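Fekano Transfer Crate, Model 1264
Animal Holding and Transport

Home > Equipment > Crates and Carriers > Fekano 1264

The Fekano 1264 is a transfer crate for small primates, medium-sized parrots and other animals of similar build kept in wildlife parks, sanctuaries and quarantine stations. It is supplied by Hasteo as a complete unit and may be used for moves between enclosures, for short-term holding and for road transport to a veterinary facility. 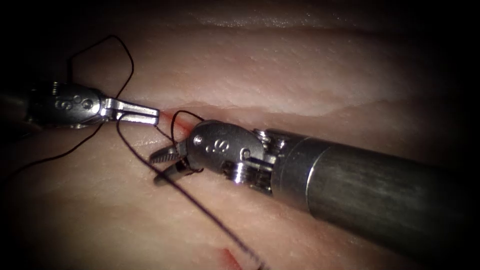
By A. Nugroho

The crate measures 800 mm in length. It has solid side walls, a mesh roof panel and a vertical sliding door at each end. Both doors can be fitted against the standard Tarkinix enclosure hatch, so that an animal may walk from its sleeping quarters into the crate without being handled. Older hatches require the adapter plate listed under Accessories.

Construction

The walls and floor are of powder-coated aluminum. The roof mesh is welded stainless steel. All fasteners are set from the outside, and no bolt end projects into the interior. The floor is removable and sits above a shallow tray, which may be drawn out from either end while the animal remains in the crate. Two fixed carrying bars run along the long sides, placed clear of the ventilation openings.

Each door locks in the open and closed positions by means of a spring pin. A second pin, on a short chain, is provided for transport and must be in place before the crate is lifted. Padlocks are not included.

Behavioral Use

Institutions are advised to place the crate in or beside the enclosure well before a planned move. Food may be offered inside with both doors locked open. Once the animal enters freely, one door may be closed, and then both, for short periods. Parrots generally accept the crate more readily with the perch installed at the lower of the two settings. Primates that have been kept in poor conditions before arrival may need a longer introduction, and staff should keep a written record of each session.

Only one adult animal should be held in the crate at a time. A mother with dependent young may be moved together where the supervising veterinarian agrees.
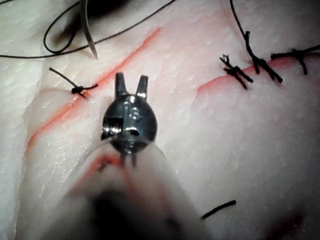 Instrument tip over a practice suturing pad

Cleaning

Remove the floor, tray and perch. Rinse all parts with cool water, apply a disinfectant approved for use with animals, and allow the contact time stated by its manufacturer. Rinse again and leave both doors open until dry. Abrasive pads will damage the coating. Door channels should be brushed out after every use, as husks and bedding tend to collect there.

Specifications

Catalog number: 1264
Length: 800 mm
Door positions: two, one at each end
Hatch fitting: Tarkinix standard
Finish: gray, matte

Accessories

Adapter plate for older hatches
Replacement perch, hardwood
Privacy cover, canvas
Wheeled base with brake
Spare spring pins, set of four

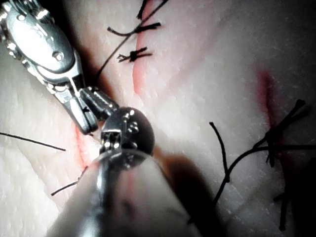
Equipment Catalog, Issue 80

Ordering and Delivery

Orders are accepted from licensed zoological collections, sanctuaries and government agencies. A copy of the current license must accompany the first order. Crates are delivered assembled, except where the wheeled base has been requested, in which case the base is packed separately. The warehouse closes for inventory in December, and orders received during that month are shipped in January.

The Fekano 1264 is not certified for air travel. Institutions planning an international transfer should contact the Hasteo office before placing an order.

Related items: Fekano Squeeze Panel, Tarkinix Hatch Frame, Feeding Drawer 200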